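Reading time: 3 minutes

Demonstrating a pick-and-place task on two arms: hand guiding or remote control?

Our training unit at Holtness is preparing a set of demonstrations in which two six-jointed arms each handle small white pieces around a shared tray. The former practice at our Valbridge site was to guide each arm by hand and store positions on the pendant. We have been asked to change to remote control, with one operator directing both arms. The target is 193 accepted demonstrations by the end of October. I should be grateful for advice on two matters. Firstly, is it acceptable to mix hand-guided and remotely controlled demonstrations in one set? Secondly, how should the starting position of the tray be varied?
Submitted by Ngân Đào

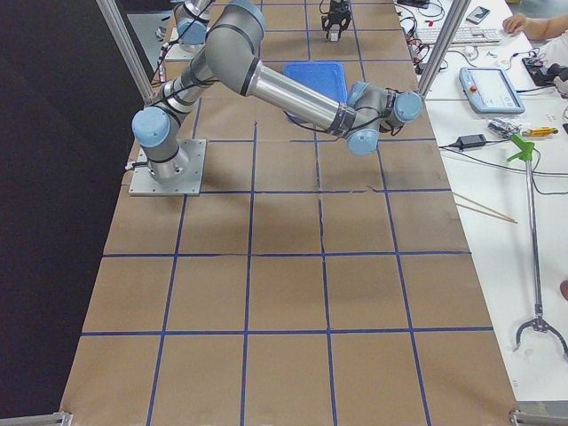

Answer 1
Mixing the two methods is permitted but is not advised within a single set. Hand guiding produces slow, even paths, and the operator's own arms are liable to enter the view of the cameras. Remote control produces shorter corrections and more pauses. As to the tray, a table marked out in squares with tape, as yours is, already provides the means of recording a starting position. Assign a letter to each row and a number to each column, write the cell in the session log before every demonstration, and do not place the tray in the same cell more than 10 times in succession. The emergency stop on the pendant must remain within reach of a second person throughout – the operator's attention will be on the grippers.

It is also recommended that both arms be returned to an agreed rest position between demonstrations. Where this is omitted, the opening seconds of each recording will differ for no useful reason, and the reviewer will have to trim them individually. We lost the better part of a week to this at Sung.
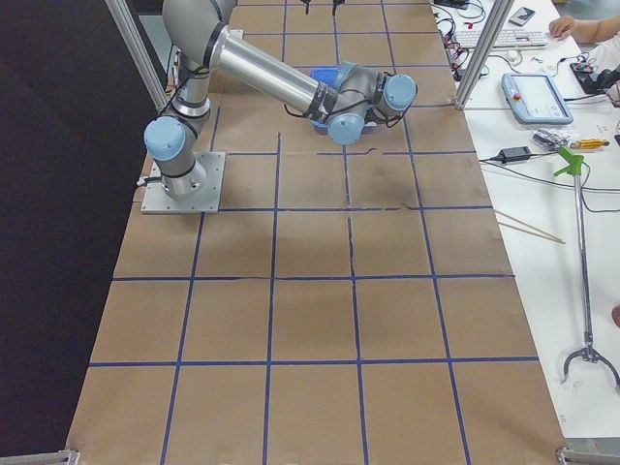 Operators who are new to remote control should complete nine practice runs which are not retained. The common fault at this stage is to lower the wrist too quickly and then to correct sideways while the fingers are already near the tray. A short halt above the piece, followed by a straight descent, is easier to repeat and easier to review. If a demonstration contains a fault, finish it, mark it as rejected and begin again. Do not edit the recording.
Answered by Do-yoon Ryu

Answer 2
We use Prodbridge for the logs and it handles nearly 2000 entries without difficulty. I cannot comment on the tray.

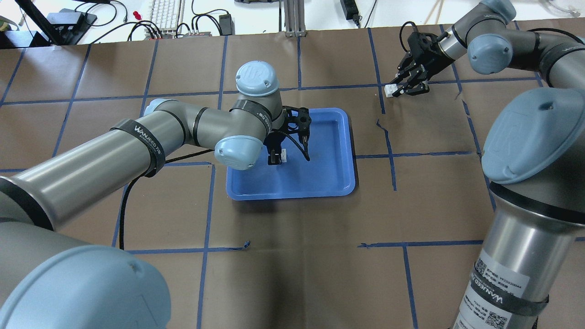

Page last changed: October. Reason: Answer 3 added.

Answer 3
I agree in general with the first answer, with one reservation. Where both grippers are holding a piece at the same time, the order of release should be settled in advance and written into the task sheet. Without such a rule one operator will release the left piece first and another the right, and the set will then contain two different tasks under one name. Our sheet states that the arm over the tray releases first and that the other arm does not move until those fingers have opened and cleared the rim.

On the question of mixing methods, we retain our hand-guided recordings in a separate folder and use them only for instructing new staff. Cables should also be checked at the start of each session – a loop hanging near the gripper can catch on the edge of a tray.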